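Chapter 7
Feeding the Working Horse

If you have spent any time at all in a barn at six in the morning, you already know how a horse feels about breakfast. There is the nickering, the pawing, and that one mare at the end of the aisle who bangs her bucket until somebody finally gives in. It is a lovely sound on most days, and I hope you will keep it in mind as we work our way through this chapter, where there will be a fair amount of arithmetic!

We begin with hay. I know that many students come to this course eager to talk about grain and supplements (the feed store shelves are full of them, after all), but a horse is a grazing animal first and last. Its stomach is small for its size, and it makes acid all day long whether or not there is anything in it. Left to itself on good pasture, a horse will nibble for most of the day and a good part of the night. Everything we do in the feed room is an attempt to get somewhere near that pattern.

When Tahmineh Hosseinzadeh took over the feeding at Stedum Farm, she found two big meals a day and very little in between. Her first change was a plain one. She kept the same hay, weighed it properly, and split it into four feedings, with the last one given late in the evening. You will meet her records again in Section 7.4, where we look at one November's worth of hay in detail. 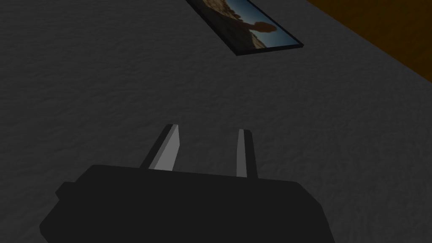 Figure 7.1 A gripper with two fingers over a gray surface (computer rendering).

Weighing matters more than you might think. A "flake" is a handy word, but flakes vary a great deal from one bale to the next, and a person who feeds by the flake may be giving far more or far less than intended. Please buy a simple hanging scale and use it until your arms have learned the difference. Then go on using it anyway, especially when a new load comes in.

Next comes the horse's own weight. The gelding we will follow through the worked problems, Arabzadeh, is an easy keeper who weighs 1,734 pounds, and he is a big fellow by anyone's standard. His stablemate Fasora is lighter, fussier, and in much harder work, so the two of them make a useful pair to compare. Before you go on to Section 7.1, go back over the weight tape instructions in Chapter 3, and have a pencil handy.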